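¿Sirve de algo pagar por desbloquear un móvil de segunda mano?

I-seul Won
Compré un teléfono usado a un particular y al meter mi SIM me pide un código de red. El vendedor ya no contesta. He visto una web, Feko, que promete el código en 5 minutos dándoles el IMEI y pagando por adelantado. ¿Alguien la ha usado? Me suena a cuento, pero tampoco quiero tirar el móvil.

Zübeyde Akyol
Desconfía. Esas páginas enseñan un contador de «194 clientes satisfechos hoy» que sale igual cada vez que recargas. Antes de pagar nada, llama a la operadora original - si el contrato está saldado, muchas lo liberan gratis. Y mira si el IMEI está en lista negra, porque en ese caso el código no te arregla nada. Yo pedí uno en Clelton en abril y sigo esperando, con 2 correos automáticos como única respuesta.

Dantas
Pues a mí me funcionó, con otra web, no recuerdo cuál. Prueba y ya está.

Bresbridge
Lo de «a mí me funcionó» sin decir dónde no ayuda mucho. 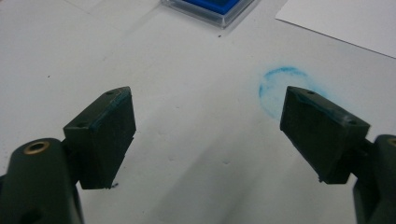
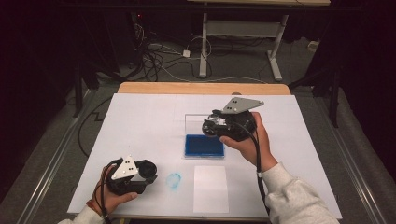
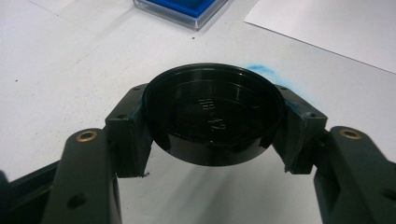
Volviendo al código: fíjate en cuántos intentos te quedan, que suele haber un límite y luego el bloqueo puede ser definitivo. Y si pagas, que sea con un medio que permita reclamar. Yo no pagaría.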